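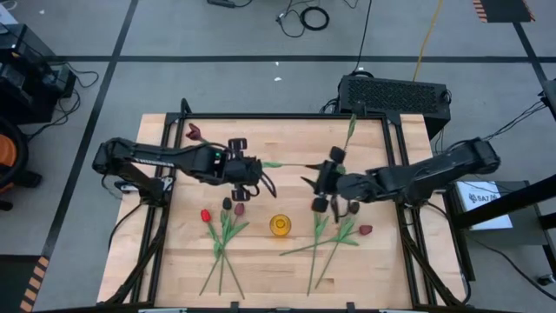
Artificial tulips are sold by the bunch and arrive flat, so most of the work in arranging them is done before any stem goes into a vase. The stems need separating, the leaves need opening out and the colours need sorting. This gallery covers a table arrangement of single stems in small coloured glass, of the sort used on reception desks and in waiting areas where fresh flowers are not practical. The colours are dark: bright red, burgundy, maroon and a purple that reads as black from any distance. Two groups of three blooms lie on the butcher block with the stems crossed, and at that stage it is easy to see how much of the bulk of an artificial tulip is leaf. The yellow cup stands between them as the reference point for height. All stems are from the Patier range, in the standard length, and none has been trimmed.

The brief from the Truvadstead showroom was for low arrangements that could be seen over from a seated position and moved one at a time for cleaning. A single large vase was ruled out early. Small bottles take fewer stems, but each stem is then fully visible, and a badly bent one has nowhere to hide. The choice of glass matters more than it would with a full bunch, and the neck matters most of all.
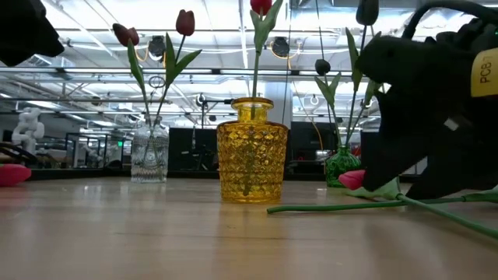
Words and pictures: the Flosthorpe Interiors workshop desk
2018-04-21

Clear, amber and green glass, each with a raised or faceted surface. The amber vase is the largest of the three and has a short ribbed neck over a wide body. It carries one green stem with long narrow leaves. The clear bottle takes two dark red heads, one of them leaning to the left, and the emerald green vase takes two that are nearly black. Two pink tulips remain on the table.

Textured glass is a sensible choice for artificial stems. A plain cylinder shows the cut end, the wire and any mould line along the stem, and the eye goes straight to them. A pattern of bumps or facets breaks up the outline. In the amber glass the lower stem shows only as a faint dark line. Clear glass is less forgiving even when embossed, so the straightest stems should be kept for it.

Some notes on neck width. A narrow neck holds one or two stems at the angle they are given. A wide neck lets them slide to the rim, and they will all come to rest at the same slope, which looks mechanical. If a wide neck has to be used, a short length of clear tube or a small coil of florist's wire inside the mouth will hold the stem off the rim. Foam should be avoided in any glass that can be seen through.

Height is set by bending, in most cases. The wire core in a Patier stem will take a curve anywhere along the lower two thirds, and a shallow curve near the foot will drop the head without shortening the stem. Cutting is permanent – leave it until the arrangement has stood for a day. Use side cutters for the core, as scissors will be spoiled by it.

Leaves should be opened one at a time, working from the bottom of the stem upwards. Hold the stem just below the joint with one hand and draw the leaf outwards with the other. A tulip leaf curves away from the stem and then falls slightly at the tip. The moulded ones leave the packet pressed straight, and without this step the arrangement will look narrow and stiff. Creases come out with warm air from a hairdryer on its low setting, held well back. 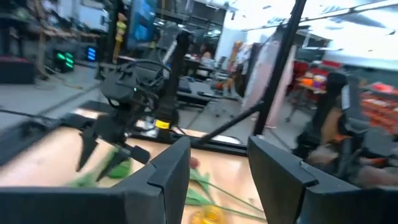
Red bud, long green stems and a yellow head on the wooden tabletop.

Buds are useful as a second height. Set one lower than the open heads and turn it slightly away from them. Yellow needs more care in a dark scheme, where one head will draw attention from everything near it. It sits most comfortably with the amber glass, and should be kept away from the green.

Dusting is the only regular maintenance. A soft brush is enough for the heads, and the leaves can be wiped with a damp cloth. Glass with a raised pattern collects dust in the recesses and should be washed in warm water, then dried completely inside before the stems go back. Keep the arrangement out of direct sun. The reds fade first, and the set of Gavalas stems placed in a south-facing window last November had already turned a brownish pink by the time it was taken down.

Shares: 220
Comments: 2
Views: 2,730

Related galleries
Coloured glass on a narrow windowsill
Gavalas silk stems, winter range
Reception desks at Truvadstead
Storing artificial flowers flat
Bottle vases: neck sizes compared
See all 63 galleries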